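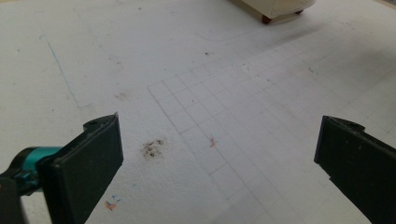 Search reviews and guides Search

Filed under: Home Office > Desk Storage > Small Drawers

Plikar Two-Drawer Desk Cabinet Review

I bought the Plikar in August to replace a shoebox. The shoebox held stamps, spare keys, receipts, tape, a stapler that I use twice a year, and the small screws left over from every shelf I have put together. I wanted drawers that would sit on a desk and not look like office supplies. The Plikar is a small wooden cabinet with a rounded top, two drawers and red knobs, and after four months it is still on my desk.

It is sold as a kit. The parts came in a flat carton with a bag of hardware and one folded instruction sheet. The drawings on the sheet are small, and step two shows the drawer runners from behind without saying so. I put them on backward the first time. Apart from that, assembly was simple and took most of an evening, with a break while the glue set. You need your own wood glue and a small screwdriver.

Test the fit of each part before you glue it. Two of my joints were tight enough that I had to sand them, and I would not have wanted to find that out with glue on my fingers. The edges were smooth enough out of the box. I went over the curved top with a 2000 grit sheet anyway, then rubbed in a thin coat of clear wax. The wax is optional, but a bare light wood top will pick up marks from your hands.

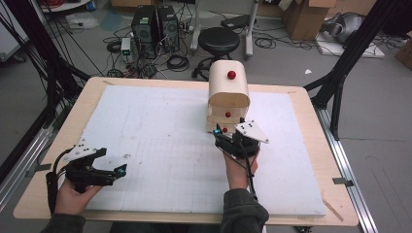 Arched top, drawers below, red knobs. The lower drawer is open a little.

The drawers are the reason to buy it, so I will spend the most time on them. Inside, each one is 152 mm from front to back. That is long enough for a pen, a pair of short scissors or a stack of business cards. It is too short for a standard envelope unless you fold it, and a phone charger with a thick cable has to be coiled tight. Plain note cards fit with room to spare.

The upper drawer has run well from the start. The lower one stuck on damp days until I rubbed a candle stub along the runners. It still needs a firmer pull than the upper one. Neither drawer has a stop at the back of its travel, so a hard tug will bring it all the way out and put your screws on the floor. I would like to see a stop added. A strip of felt glued inside the opening works for now.

The knobs are round, glossy and easy to hold. They are bright, and you should like red before you order, as there is no other color. One of mine worked loose in the second month. I took it off, put a drop of glue on the thread and have had no trouble with it after that.

It is light. If the desk is slick, the whole cabinet slides toward you when you open the lower drawer. I stuck four rubber feet under mine, which fixed it. They should be in the box at this price.

I also looked at two others. The Kedivano desk chest has deeper drawers and comes assembled, but it is square and takes up a good deal more room. The flat top is useful if you want to stand a lamp on it, and you can't do that with the Plikar's curve. The Drodari is cheaper and made of pressed cardboard. I had one at my last job and the drawer fronts bent within a year. For paper clips it would be fine.

Biswas, the store I ordered from, lists a set of drawer dividers as a separate item. I bought one set. They fit the upper drawer snugly and leave a small gap in the lower, where stamps slip under. Cut your own from a cereal box and save the money.

Good: easy to build once you understand the sheet, good knobs, small footprint, upper drawer runs smoothly.

Bad: no drawer stops, no rubber feet, lower drawer sticks in damp weather, unclear step two.

I would buy it again for a desk. For a kitchen counter or a workbench I would get the Kedivano.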